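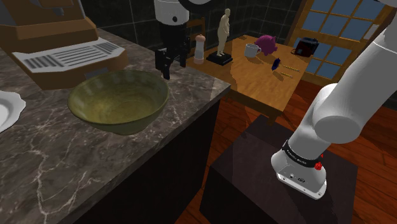 Obura Manipulation Group / Tools and Reviews

Betari kitchen scene pack and recorder, reviewed by Musyoka Mosoti

Betari is a simulation package for collecting demonstrations: a person drives a simulated arm through a household task, the recorder stores the run, and the stored runs go to whatever policy you are training. We used it through January to build a set of pick-and-place examples. This review covers the kitchen scene pack and the recorder. The factory pack was not tested.

Setup

Installation took a morning on a Linux workstation with one graphics card. The scene files and the recorder are separate downloads and must carry the same release number. The recorder does not check this. Mismatched versions load without an error, then write the gripper state one step late. Kipchumba Laizer found the fault by plotting finger width against the teleoperation input. Anyone starting out should make the same plot before recording anything they intend to keep.

The arm is mounted on a fixed pedestal beside the counter. Its position can be changed in the scene file but cannot be randomized from the menu. We left it at the default. From there the counter corner is easy to reach, while the far end of the wooden table requires a long extension and slow input.

Scene content

The objects are better chosen than in most packs we have used. The large olive-green bowl on the marble counter has a wide rim, and an operator has to decide where to take hold of it. The table holds smaller items with less regular shapes: a pepper grinder, a standing figure on a square base, a mug, a piggy bank. Thin rods are included too, and they are the hardest things in the pack to pick up cleanly with parallel fingers.

Two work surfaces at different heights is a useful default. A policy trained only on counter pickups will descend to the wrong level at the table, and the pack makes that failure easy to produce and measure.

Rendering is good. Glossy floor planks and the counter veining give the image encoder some texture to deal with, and the arm casts shadows on the work surfaces. Lighting presets are limited to four. The dark tiled wall stays dark in all of them, so background variety has to come from your own textures.

Contact behavior is less good. The mug slides realistically when nudged. The figure does not: it tips as a rigid block and sometimes settles slightly inside the table surface. Episodes in which this happens should be thrown out, and the recorder has no flag for it. Tatu Odera wrote a filter that compares the object's resting height with its starting height. It catches most cases.

Recording

Three operators, Odera, Laizer and Peninah Mfaume, collected 512 episodes across 22 task prompts. After filtering, 39 were discarded, mostly for object penetration and a few for dropped input. A typical episode ran for over 7 seconds, the shortest being single lifts from the counter.

Teleoperation was by handheld controller. The default gain is too high for work near the bowl rim; we halved it. Rotation and translation share one gain setting, so halving it also makes wrist turns slow. Mfaume asked the vendor for separate values and was told they are planned.

Each episode is stored as one file with camera images, joint positions, gripper width, object poses and the prompt text. Timestamps are simulation time only. If you need operator reaction time, log wall-clock time yourself.

The replay tool deserves credit. Any episode can be replayed from recorded actions or from recorded states, and the two can be overlaid. Where they drift apart, the physics has not reproduced, and the episode is suspect. We now run this check on every file.

Compared with Narulow

We previously used Narulow for the same purpose. Narulow has better contact handling and a wider set of grippers. Its kitchens are sparse, its objects are mostly primitives with textures applied, and its export needs a conversion script. Betari exports directly to the format our training code reads. For image-based policies we would choose Betari. For anything that depends on contact force, we would stay with Narulow.

Problems outstanding

Undo during a prompt edit deletes the whole prompt list.
The recorder stops without a message when the disk is full.
Object names in the pose log are internal codes, and the lookup table ships only with the documentation download.
Pedestal height changes are ignored until the scene is reloaded.

Verdict

Recommended for groups collecting visual demonstrations of tabletop tasks, with the height filter and replay check in place from the first session. Our filter script and gain settings are on the group share under Pravham. Questions about either go to Hamisi Lyimo.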